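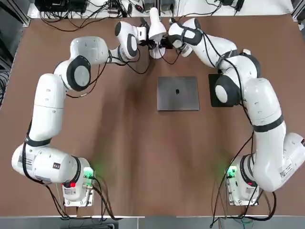

큰 식탁을 들이고 나서 달라진 것들

우리 집에 큰 식탁이 들어온 지도 벌써 한 철이 지났네요. 7월 한창 더울 때 받았으니까, 설치해 주신 기사님 두 분이 땀을 뻘뻘 흘리시던 게 아직도 눈에 선해요. 보리차를 한 주전자 다 드시고 가셨답니다.

원래 쓰던 건 신혼 때 산 2인용 접이식이었어요. 그걸 참 오래도 썼지요. 손님이 오면 교자상을 꺼내고, 아이 숙제는 바닥에 엎드려서 하고, 저는 가계부를 싱크대 옆에 서서 쓰고요. 불편하다는 생각을 안 했던 건 아닌데, 거실이 좁으니 어쩔 수 없다고만 여겼어요. 그러다 작년에 소파를 버리면서 마음이 바뀌었습니다. 소파 자리가 비니까 생각보다 넓더라고요!

고르는 데는 정말 오래 걸렸어요. 처음에는 Vasconcelos라는 가게에서 본 둥근 식탁이 마음에 들었는데(다리가 어찌나 예쁘던지요), 남편이 벽에 붙일 수가 없다고 반대를 했고요. 결국 Irklow 매장 구석에 있던 네모난 갈색 식탁으로 정했습니다. 전시품이라 모서리에 흠이 조금 있었는데 저는 그게 오히려 편했어요. 어차피 우리 집에 오면 사흘 안에 생길 흠이니까요.

폭이 100센티미터, 길이가 222센티미터예요. 줄자로 거실 바닥에 테이프를 붙여 놓고 일주일을 살아 봤는데, 이건 식탁 사실 분들께 꼭 권하고 싶어요. 저희는 그 덕분에 베란다 문이 걸린다는 걸 미리 알고 자리를 한 뼘 옮겼거든요. 아이는 테이프 안쪽을 바다라고 부르면서 일주일 내내 헤엄을 치고 다녔고요.

큰 식탁의 제일 좋은 점은 치우지 않아도 된다는 거예요. 예전에는 밥을 먹으려면 하던 일을 전부 걷어야 했잖아요. 요즘은 한쪽 끝에서 제가 바느질을 하고, 가운데에서 아이가 색칠을 하고, 저녁이 되면 나머지 자리에서 그냥 밥을 먹어요. 그러다 보니 물건이 슬금슬금 쌓이기는 합니다. 지난주에는 가위 하나 찾겠다고 신문 더미를 세 번이나 뒤졌어요.

대만에서 온 이웃 Pao-chu Hsiao 씨도 자주 놀러 오세요. 같이 만두를 빚자고 하셔서 처음에는 가볍게 시작했는데, 식탁이 넓으니 끝이 안 나는 거예요. 그날 117개를 빚었습니다. 쟁반이 모자라서 도마까지 다 꺼냈지요. 부추를 더 넣느냐 마느냐로 한참 이야기를 했는데, 그분 말씀대로 넉넉히 넣은 쪽이 훨씬 맛있었어요. 냉동실에 아직 한 봉지 남아 있답니다.

관리는 별것 없어요. 밥 먹고 나면 젖은 행주로 한 번, 마른 행주로 한 번 닦습니다. 뜨거운 냄비는 꼭 받침을 깔고요. 한번은 깜빡하고 뚝배기를 그냥 올렸다가 동그란 자국이 생겼는데, 며칠 속상해하다가 지금은 그 위에 꽃병을 올려 두었어요.

의자는 아직 짝이 안 맞아요. 친정에서 가져온 것 두 개, 중고로 산 것 두 개, 그리고 긴 벤치 하나. 맞춰서 새로 살까 하다가도 앉아 보면 다들 자기 의자가 정해져 있어서 그냥 두고 있습니다. 추워지기 전에 벤치에 깔 방석을 만들어 보려고 해요. 천은 끊어 왔는데 솜을 뭘로 할지 모르겠네요. 혹시 오래 앉아도 안 꺼지는 솜을 아시는 분은 댓글로 좀 알려 주세요.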